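## Section 3: Setting Up the Picnic Table Play Set

Welcome to the fun part! By now you've read the safety pages and picked a spot, so all that's left is to lay out the food and dishes and let the pretend lunch begin. The Ornska play kitchen guide keeps this stage short, and most families can get from bare tabletop to first "order up" before the real lunch is ready.
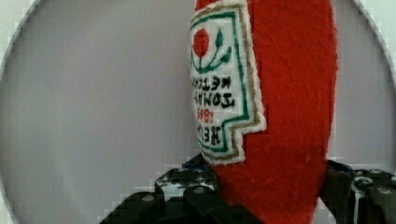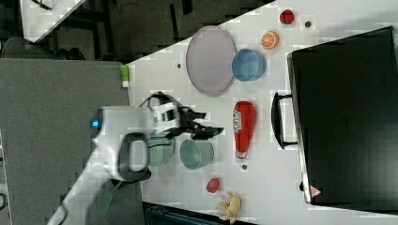
**Do all the pieces have to come from the same set?**

Mix them as much as you like. Plush, plastic and wooden play food all get along fine on one table, and a mixed menu gives kids far more to talk about (soft bottle or hard bottle? which one can we squeeze?).

### 3.1 Before you start

You'll need:

- a table with a wipeable top, low enough for your youngest cook to reach
- one plate, one bowl and two cups to begin with
- up to 14 pieces of play food
- a damp cloth and a dry cloth

> **Caution:** Check every piece for loose seams, cracks and detached parts. Set damaged pieces aside. Any piece small enough to fit in a child's mouth must be kept away from children under three.

### 3.2 Laying the table

1. Wipe the tabletop and dry it completely.
2. Put the plate down first. It's the biggest item, and everything else finds its place once the plate is there.
3. Add the bowl and cups. Leave a hand's width between them so little elbows have room!
4. Place the fruit where it can be seen from a child's seat. Bright pieces — bananas, strawberries, orange slices — make a wonderful first course.
5. Finish with the condiments. Ketchup is the runaway favorite in our play sessions, so expect it to travel.
6. Step back and let the kids rearrange the lot. They will, and the new layout is usually better than yours.

**Note:** If you're using the Vendis folding table, both leg locks must click before step 1. Pull gently on each leg to test them.

### 3.3 First games

**Pack the picnic.** Call out one item at a time and have the players bring it to the plate. Start with four items and work up to 9.

**What's missing?** Everyone closes their eyes while you hide one piece under a cloth. Despina Grecu, who wrote the game cards, likes to hide the ketchup first because somebody always shouts it out before the count is done.

**Color lunch.** Pick a color and serve only that. Red is a great opener — you can get a whole meal out of it.

### 3.4 Cleaning and storing

1. Sort soft pieces from hard pieces.
2. Wash hard pieces in warm soapy water, rinse, and leave them on a towel.
3. Spot-clean plush pieces with the damp cloth. Don't soak them; the stuffing takes ages to dry.
4. Return everything to the Jodholm bin once it is fully dry, heavy items at the bottom.

> **Caution:** Do not put plush food in a tumble dryer or near a heater.

Replacement game cards are listed in Section 5, along with the larger 23-piece menu.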